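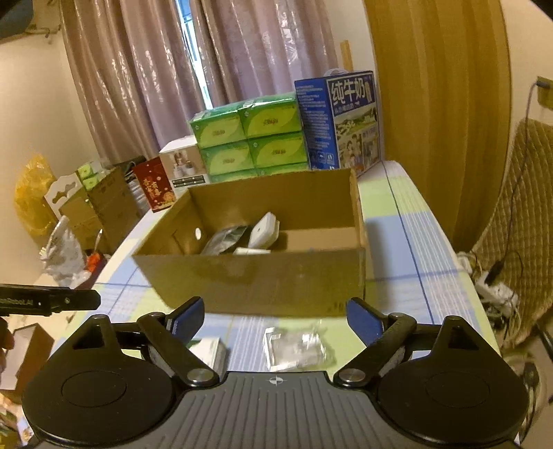 The hand-held gripper at a packing table, with an open cardboard box and two small items in front of its blue pads.

VARNDALE, April 17, 2024 – We've got a result we've been dying to share! Our team at Ustari has finished the first full round of Nusska, our method for teaching robot arms to pack mixed household goods, and it did a good deal better than I'd bet on back in October (I owe the lab lunch).

The short version: we record people packing boxes with a hand-held gripper, then train a policy on those recordings and run it on an arm with the same fingers. What's new is how we pick the training data. Nusska scores every recording for how much the hand hesitates right before a grasp, and it keeps more of the hesitant ones. I know that sounds backward! But crinkly bags and flat little packets make people slow down and adjust, and those small adjustments are what our older policies were missing.

We collected 605 recordings in ordinary rooms, curtains and cables and all, and trained on 400 of them. On items the arm hadn't seen before, it got the item into the box on 66 percent of tries. Our previous method, trained on the full set, managed nearly half. Each policy was run with 5 different table layouts, and the gap held up in every one, though it was smallest on the most crowded table.

There's plenty left to fix. Foil pouches still slip when they're grabbed near a corner, and the arm is slow, slower than I'd like to show anyone in a hurry. We also haven't tried it with two arms yet.

The work was done with our partners at Barua, who built the scoring tool and put up with a lot of late messages from me. We're releasing the scoring code and the list of recordings we kept, along with a short write-up of the failed grasps. Labs that want to try it on their own data can write to the Ustari press desk in Varndale, and we'll send over the setup notes.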